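Olteo Opens Its Rantala Workshop to Neighbors This January

Olteo is so very pleased to invite everyone in Rantala to come and spend an evening at our woodworking tables, which will be open to beginners and old hands alike all through January.

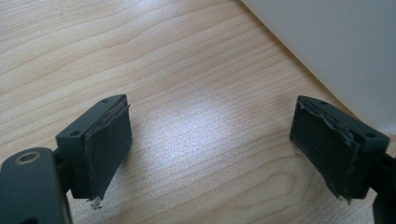

Doors open at 3 p.m. and close at 8, and you're welcome to stay for as much of it as you like! "We've wanted to do this for ages, and we can't wait to meet you all," said workshop host Majdi Karam. To save a place, just stop by the front desk.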